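Members / Meetings / Minutes / Flumside Hair and Beauty Co-op

Stylists Chairs Bookings Price list Minutes Contact

Minutes of the co-op meeting, 2023-09-25

Present: Maham Hayat (chair), Cameron McIver, Kulsoom Awan, Nabila Nugroho, Humaira Khattak (minutes).

Apologies: None received. Nabila arrived during item 2 with color on her own roots and a timer in her hand, and asked that we keep things moving.

1. Minutes of the last meeting

Agreed, after Cameron asked for the word "sulked" to be replaced with "disagreed." Replaced.

2. Home color price list

Maham opened with the matter of people who box-dye at home and then book a "quick tidy-up." We currently charge these as a root touch-up. Kulsoom said her last one took most of an afternoon and involved three shades of orange, two of which she hadn't seen on a person before.

Proposal: a separate line on the price list called Color Correction, quoted after a consultation, with no price printed. Cameron felt that no printed price frightens people. Maham felt that some of them could do with it. A compromise was reached, in that the list will say "from" and then a number, and the number will be chosen by whoever is least sympathetic. Kulsoom to choose the number.

Nabila's timer went off. Five-minute recess.

3. Strand tests

We are meant to do a strand test and a patch test before any new color client. The book shows that we do the patch test and then write "strand fine" next to it in handwriting that looks a lot like Cameron's. Cameron said the strands were fine. Maham said that a strand test requires a strand.

Agreed: snip goes in an envelope, envelope gets taped to the client card, card goes in the drawer. Not the towel drawer. The other drawer.

4. Drarik toner

The co-op bought 40 tubes of the Drarik ash toner in February on Cameron's recommendation. It is a good toner on pale blonde. On anything darker than pale blonde it does nothing for twenty minutes and then turns the hair khaki. Flumside does not have many pale blondes.

Kulsoom has been mixing it half and half with the beige and leaving it on for eight minutes, which she says gives a soft, smoky finish, and she passed her phone around to prove it. It did look nice. Humaira asked for the recipe to be written on the wall by the sink. Kulsoom said she would think about it, which was taken as a yes by everyone except Kulsoom.

Nobody is to reorder Drarik until the present stock is gone. Cameron is asked to stop taking calls from their rep.

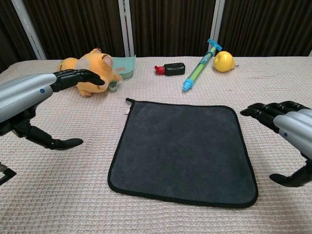

He asked for it to be recorded that he only took two calls, and that one of them was about mascara.

5. Bangs

Maham raised the bang trim policy. Bang trims are free between cuts for regular clients. The trouble is with "regular." One gentleman has had a single haircut with us and eleven bang trims. Nabila says he is lovely and brings shortbread.

Options discussed: one free trim per paid cut; two free trims per paid cut; shortbread. Settled on two free trims per paid cut, with Nabila to tell him. She would like it noted that she objects.

6. Brush cleaning

Round brushes are going back on the stations with hair in them. Everyone agreed this was disgusting and that it was someone else. Rake them out after each client, soak in the blue stuff, dry them bristle side down. If you stand them upright the water runs into the barrel and they smell like a pond by the end of the week. Humaira has three like that and will bring them next time for anyone who doubts it.

7. Skivholm bridal fair

The organizers at Skivholm have offered us a table again. It costs 433 for the day, plus parking, plus whatever Nabila spends at the cake stand. Last time we handed out 1000 cards and booked four brides, one of whom then eloped.

Kulsoom is in favor, on the grounds that the brides who did book brought their bridesmaids, and the bridesmaids still come in for highlights. Maham wants a live demo this time, something people will stop for. Suggestions were a low twisted bun, a braid crown, and Cameron's pin-curl set, which takes so long that the first half drops while he is doing the second. Low bun it is. Nabila to find a model with patient hair.

Vote: four in favor, one abstention (Cameron, pin curls).

8. Cusi dryers

Both Cusi hood dryers now run on one setting, and it is the hot one. A replacement thermostat is 58 each. Maham had hoped to replace the dryers outright, but the kitty disagrees. Thermostats to be ordered. Until they are fitted, please sit with your client, or at least within shouting distance.

9. Any other business

Humaira asked who has been using the good sectioning clips for bags of chips. Silence.

Nabila's timer went off again and she left to rinse. The color was described by those who saw it later as "brave."

Next meeting: date to be set by Maham, once she has found the diary. Kulsoom to bring milk.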